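Robotics club notebook - Thursday, June

Room booked until six. Five of us in, Nikola Głowacki running the laptop. Main job was the wrist camera and the pick-up task for the Warkow round, where the arm has to collect parts off the floor and put them in a tray.

Started by reloading the saved poses from last week. Two of them were wrong, because the base had been moved back and the file still had the old offset. Re-taught both by hand and saved under a new name. Please don't overwrite the old file yet, I want to compare the numbers.

Ran the tube pick with the approach height set to 40 mm and speed at 67 per cent. The first few runs stopped with a following error on joint four. Nikola dropped the acceleration and the error went away, so we left it there. It's slower, but the Warkow rules give us plenty of time per part.

Then we looked at what the camera gets when the arm is down low. The housing takes up most of the top of the view and the tube fills a lot of the lower right, so the detector only has the strip of carpet in between to work with. The carpet stripes are sharp and the near parts are a bit soft. The silver collar on the end of the tube is the brightest bit of metal, which makes it a fair candidate for finding the open end.

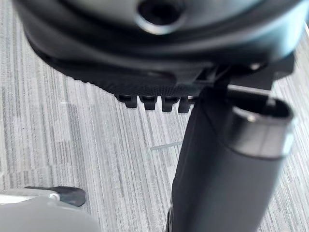 Changes to the detector

- Masked off the top third so it stops trying to match the housing. Mask is a fixed shape for now.
- Threshold on the collar highlight instead of the tube outline. Dark grey on striped grey was giving us a lot of false edges.
- Added a blur before the edge step to knock back the stripes. Kernel size 13. Smaller ones left too many lines in.
- Frame 3853 in the log is the one to test against. If it works on that it should cope with the easier ones.

With all of that in, the detector found the collar on the logged frames we tried, but the angle estimate still flips now and then. I think it is picking up the wrong side of the rim. Didn't get to the bottom of it before we had to pack up.

To do

Fix the angle flip. Try the same task on plain flooring. Ask Damgaard about a spare cable for the wrist - the present one is tight when joint five is turned right round. Somebody needs to write up the mask in the shared notes.

Recent entries
Univex motor controller: wiring notes
Tray drop-off, second attempt
Nindeo entry form and parts list
Re-teaching poses after moving the base

2 comments | 4 shares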